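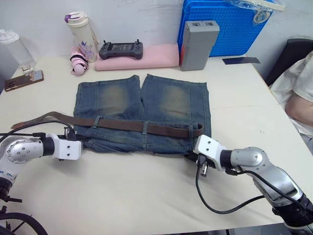
Finishing work at a garment plant has long been divided between people who sew and people who prepare, thread, fold and pack. This report considers the second group. It was prepared as the final report of a workplace placement at the Cistville site of Primeo, a firm that repairs and resells denim, and it asks how the tasks of bench staff changed once two-armed robot stations were introduced beside them. The belt task was chosen as the main case. A pair of jeans is laid flat with the legs together and the waistband toward the front edge of the table, and a long fabric belt lies through the loops with a free end extending well past one side. To an experienced worker this is a few seconds of work. For a pair of grippers it is difficult, as the belt bends, the loops are small and the denim shifts when it is touched.

1. Background

Primeo employs 14 people in finishing at Cistville. Before the change, each worker took a garment from inspection through to the packed bag. The stations were supplied by Gokent and set up over the winter. The placement ran until the end of September, and the report was submitted in October 2023. Supervision at the site was provided by Malte Rothe, the finishing lead.

2. Method

The author kept a daily log at the benches, interviewed staff during paid time and read the shift records the firm made available. Interviews were voluntary and names were left out of the notes. A total of 331 garments were followed through the belt task, of which 220 were started at a robot station and the remainder by hand. The two groups were not matched for fabric weight or style, and the figures should not be read as a fair race between the two methods.

3. Changes to the work

The clearest change was in the order of the day. Bench workers used to set their own pace and would put a difficult garment aside until after a break. At a station, the next garment has to be laid out when the arms are free, and several workers described feeling hurried by a machine that was in fact slower than they were.

The second change concerned skill. Laying out a garment for the arms is exacting. The legs must be straight, the waistband smooth and the belt clear of the pockets. Staff who had been regarded as quick folders were now valued for being careful. Two workers said they preferred this. Another said that she missed finishing a piece herself and no longer knew at the end of a shift what she had made.

Sore wrists and thumbs were mentioned less often by staff who had moved to the stations. Complaints about standing still and watching were mentioned more often. Primeo had not measured either at the time of writing.

Pay classifications had not been revised. Station work was recorded under the old bench category, although it included stopping the arms, clearing a caught belt and noting the fault. Staff at the Rathjen warehouse, where similar stations were planned, raised this matter with the author before any equipment had arrived there.

4. Recommendations

It is recommended that Primeo rotate staff between hand benches and stations within each shift, and that workers be able to hold a garment back from a station without giving a written reason. The duties of station work should be described in full and classified before the Rathjen stations open. Bench staff should be present when layout rules are changed, as most of the rules in use at Cistville were corrected by them in the first weeks.

5. Limits of the report

The placement was short and covered one site. Night shift was not observed. Workers who left the finishing section before the placement began could not be interviewed, and their reasons for leaving are not known to the author. A copy of the interview questions is held with the program office.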